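Domport tap room opens its serving table for the October season

The small tap room at Domport has opened again for the season, and this time the beer is poured in the middle of the room, at a large round white table, and not behind the old counter by the door. Visitors can now stand on all sides of the table and watch their beer being filled.

The change was prepared during the summer by Triin Vaher, who has managed the tap room for five years. She told us that the counter was always too narrow for the evenings when many guests come at once. People were waiting in one line, and those at the back could not see which beer was on. "With a round table there is no back of the line," said Ms Vaher. "You come to the place where there is space, and you say good evening to the person across from you."

The beer for the opening weeks comes from Trenunine, a small brewery which delivers to three houses in the district. It is an amber beer, a little sweet at the beginning and more dry after, with a taste of bread crust. Dace Kalniņš, who brews it, said she wanted something which is good with food and which a person can drink slowly. She has made it after the same recipe for several years, but the malt is now from another farm, and in her opinion the colour has become deeper. A second beer, darker and stronger, will follow when the nights are colder.

The dispenser tower was bought second-hand through the dealer Trultusier. It is the kind where the keg body stands at the top and the tap is placed under it, so no long pipe from the cellar is needed. Ms Vaher said that this was the main reason for the choice, as the cellar at Domport is on the other side of the yard and the old pipe had to be cleaned very often. The price with delivery was 2,291 euros, which was paid from the income of last winter.
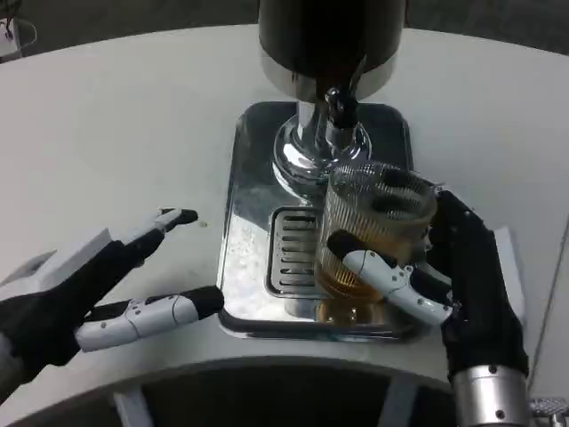
Aigars Juška, who taught the evening staff how to serve at the new table, says that most mistakes with draught beer are made in the first seconds. He asks the staff to rinse the glass with cold water, to hold it at an angle and to open the tap fully in one movement. A tap that is only half open gives too much foam. When the glass is more than half full, it should be brought upright slowly, and the last part is poured straight down the middle so that a good head can form. The nozzle should never go into the beer.

He is also strict with the drip tray. It must be emptied and wiped before the doors open and again at nine in the evening, and the grate is taken out and washed with hot water after closing. "Old beer in a tray has a smell, and the guest thinks it is the fresh beer that smells," he explained. The metal parts are dried with a soft cloth, otherwise the water leaves spots on them. For this work the staff first used paper towels, but they have now returned to cotton.

There was some discussion about the glasses. A few of the regular guests wanted to keep the tall, thin ones from earlier seasons, which look elegant but break easily in the washing. The house decided for ribbed mugs. They are heavier and they take more space on the shelf, and Mr Juška admits that it is more difficult to see if they are perfectly clean. On the other hand they are comfortable to hold, and the ribs give a nice light in the beer. Guests who prefer the old glasses can still ask for them as long as there are some left.

Senad Stojanović, a guest who has come to Domport since his student time, was at the table on the first evening. He liked the beer but was less sure about the standing. "After one hour I was looking for a chair," he said. Ms Vaher answered that the benches along the wall have stayed where they were, and that high stools have been ordered from the joinery Mets. They should arrive before the end of the month.

Last season the tap room served 1,922 guests according to its own book, where every visitor is invited to write a name. The house does not expect many more this year - the room is the same size as before - but it hopes that the waiting will be shorter and that people will talk more with each other.

Food is kept simple. There is rye bread with butter and smoked cheese, a bowl of warm peas with onion, and on some evenings a soup. The kitchen is led by Hok-lam Lau, who is new at Domport and who also plans to use the amber beer in a stew with root vegetables. He has tried it twice at home and is still not satisfied with the sauce, so the dish will come later in the season.

The tap room is open from five in the afternoon until eleven in the evening, and the last beer is poured at half past ten. Tables cannot be reserved. Guests who come by bicycle are asked to use the stands in the yard and to keep the gate free for deliveries. Apple juice from the press next door and a beer without alcohol are also served.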